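14 March 2018

Porridge, then out of the door by ten to eight with the seed tin under my arm, because today was potato day and I'd been awake since five thinking about it. Daft, I know. But the ground has finally dried enough to take a fork without coming up like pudding, and I wasn't going to waste a dry Wednesday on ironing.

The chitting has gone brilliantly this year! Last spring half of them went soft in the porch and I sulked for a week. This time I kept them in egg boxes on the spare room sill, rose end up, and every single one has short fat purple-green shoots on it. I've got 42 of the earlies, which is far too many for the top bed, so the leftovers will go in old compost bags by the shed. I did mean to wait until the end of the month. Dad always said Good Friday and not a day before, but Good Friday wanders about so much that I've never seen how the potatoes were supposed to know.

Dug two trenches before elevenses and my back only complained at the very end of the second. Lovely soil now, dark and crumbly and full of worms, and when I think what it was like when I took the plot on (bindweed, bits of carpet, a whole bicycle wheel) I could dance. The robin came down almost on to my boot. I gave him a leatherjacket and he was most obliging about it.

Dymphna Keane was up there too, putting in broad beans to fill the gaps where the mice had been at her October sowing. She gave me a handful of shallots and I gave her three of my spare potatoes, and we had a long talk over the water butt about whether you need to rub the shoots off the maincrops. She says leave two. I have always left them all on. We're each going to do a row our own way and weigh them in the autumn, and the loser makes the soup.

Manure is up to £3 a bag at the stables, and you have to bag it yourself! I bought four anyway. The car smells like a farmyard and I've had to drive home with both windows down, frozen stiff and perfectly happy.

After dinner I sowed leeks in the long tray, a pinch of the Musselburgh ones and the rest of an old packet I'd forgotten about, so goodness knows what will come up. Tomatoes are through on the kitchen sill, leaning hard towards the light, and I've turned them round again. The peppers are doing nothing at all. I've moved them to the top of the boiler and will try not to look until Sunday.

Still to do: onion sets, net for the gooseberries, mend the hinge on the cold frame, ask about the hosepipe join. I'd like to get the rhubarb under its pot as well, although there are already pink knuckles showing and I may just let it get on with things. First crumble by Easter if it stays mild!

Rain forecast from teatime tomorrow, so the potatoes will get a proper drink. Bed now, with the seed catalogue and a hot water bottle for the back.

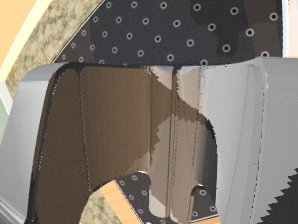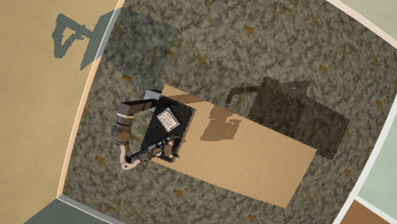
First one, the dark panel with the ringed holes; second one, the long tan tabletop with the black panel at one end.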